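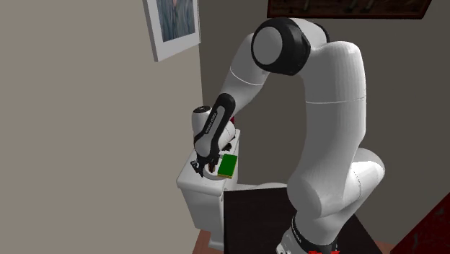

Can you teach a robot arm a chore without writing out every movement in code? You show it — you drive the arm through the job yourself, many times over, and let a program learn from the recordings.

Print this page | E-mail this page

Teaching by Driving: Our Semester Report
Wanpen Srithong and Benito Arroyo

We started in October with one simulated arm, one small bathroom and one job: pick up the green block from the lid of the toilet tank and set it down on the black table. We called the project Wunska, and we had a great time with it, even in the weeks when nothing worked!

Neither of us had driven an arm by remote control before. We tried 2 ways of doing it. The first was the keyboard, which moves the gripper one small step per key press. It's exact, but slow, and the recordings came out jerky. The second was a handheld controller that the arm follows as you move your wrist. After an afternoon of practice this felt almost natural (Benito was better at it from day one, and I have accepted this).

The hardest part is lining up the fingers. The block is flat and it lies at a tilt, so if you come down too far to the left you close on air, and if you come down too low you bump the lid. We learned to stop just beside it with the fingers open, turn the wrist, and only then move in — that short pause shows up in all our good recordings.

We recorded 104 demonstrations and threw out 13 where the block was dropped or the arm hit the tank. Then we trained on the rest. The learned program copies our pause too, which made us both shout the first time we saw it.

It still struggles when the block starts near the back of the lid, where we gave it very few examples. Next semester we want to record more of those and try a second object. Wanpen is already building the new room.

Related reports
Villanueva: Stacking Cups by Remote Control
Skorum: A Homemade Controller for Two Hands
Nisico: How Many Demonstrations Are Enough?

Contact the project team | Copyright the authors | Back to top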